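The Last Ferry to Grillia

I should say straight away that I never meant to inherit a ferry. My aunt left it to me along with a tin of foreign coins and a hat, and I'd have been quite happy with the hat. But there it was in the solicitor's letter: the Curnach, one passenger ferry, licensed for the crossing to Grillia, plus all debts and one cat (the cat had already moved in with the harbour master, so that was one less thing).

I went down to look at her on a wet morning in December. She was smaller than I remembered and a good deal more orange. The engine was a Gestuso, which meant nothing to me, but the mechanic took his cap off when he said it, so I gathered it was either very good or dead.

"Can you drive a boat?" he asked.

"I can drive a van," I said.

He put his cap back on.

Well, I learned. It took me most of the winter and I hit the pier twice -- the same bit of pier, so really it was one bit of damage done in instalments. By spring I had my ticket and a proper waterproof coat and I was taking people over to the island every morning at eight. Mostly it was the same people. There was a woman who took a cello across and brought it back again in the evening, and I never once heard her play it. There was a man who always sat at the back facing the wrong way, because he liked to see where he'd been. And there were the Hsu sisters, who ran the bakery on the island and paid me in buns when they were short, and sometimes when they weren't.

The trouble was the letter. It came with my aunt's papers, tucked inside the logbook, and it was addressed to "whoever has her next". It said that on the last crossing of the summer I was to wait an extra ten minutes at Grillia, engine running, lamp lit, and not ask why. She had underlined "not ask" so hard the pen had gone through.

So all that summer I thought about it! I thought about it while I was mopping and while I was selling tickets. I went through the old logbooks in the evenings, eating buns, and there it was every year in her big sloping hand: waited ten minutes. Never a word about who for. On one page she'd added "windy", and that was the most she ever gave away. 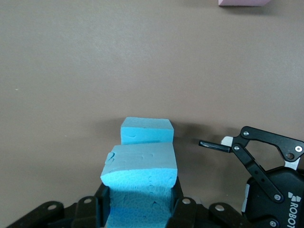 I asked the harbour master in the end. He was scratching the cat behind the ears and he took his time. He said my aunt had come over from the island herself once, or she was supposed to, when she was nineteen. She'd had a suitcase and somebody was meant to be coming with her. The ferry left on time.

"And did they ever turn up?" I said.

"You'd have to ask her," he said, which was no use to either of us.

The last crossing came. I had three passengers and none of them minded waiting, or they were too polite to say so. I lit the lamp. It was a soft, still sort of evening and the water was slapping about under the jetty, and I stood there with the rope in my hand feeling a bit of a fool.

Eight minutes in, I heard feet on the boards. It was an old man in a good coat, walking as fast as he could manage, with a suitcase that had gone green at the corners. He stopped at the gangway and looked at me, and then he looked at the hat. I'd forgotten I was wearing it.

"Single or return?" I said. My voice had gone funny.

He thought about it for quite a while.

"Single," he said, and I gave him my hand and helped him down.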